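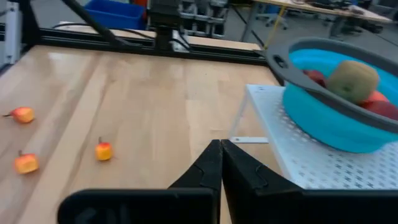
Item 3: small fruit on the wood table, turquoise colander on the white perforated stand.

Pedham Kitchen Users Group
Minutes, Tuesday, December 3, 2024
Chair: Junpei Murakami

1. Last minutes
Accepted. The chair noted that the sink repair promised in August is still only promised.

2. Table oil
Skinell has quoted for oiling the butcher-block table and says one coat will last 12 months. Members doubted this. The last coat was supposed to last as long and was dull in 6. No order placed until Skinell puts the claim in writing.

3. Fruit and the colander stand
Hirose Orchard wants us to take its small orange-and-red fruit every week. The offer calls them crabapples; two members think they are just very small apples. The chair asked what anyone plans to cook with them. Jelly was suggested. It was pointed out that jelly was also the plan last year – 8 jars were made and most are still on the shelf.
On the stand, the case made was that fruit can drain on it without the colander sitting in a puddle. The chair said a folded towel does the same job and goes in the wash. Others like that the holes let water through, but could not say where the water goes after that, other than onto the wood.
Agreed: try both until the next meeting. Loose fruit goes into the colander at the end of each session and does not stay on the table overnight.

4. Shelving
Mornix price is over $600. Not approved. Murakami to ask what the price is without delivery.

5. Other business
Complaint about the missing peeler. No one admitted to having it.

Next meeting: date to be posted on the kitchen door.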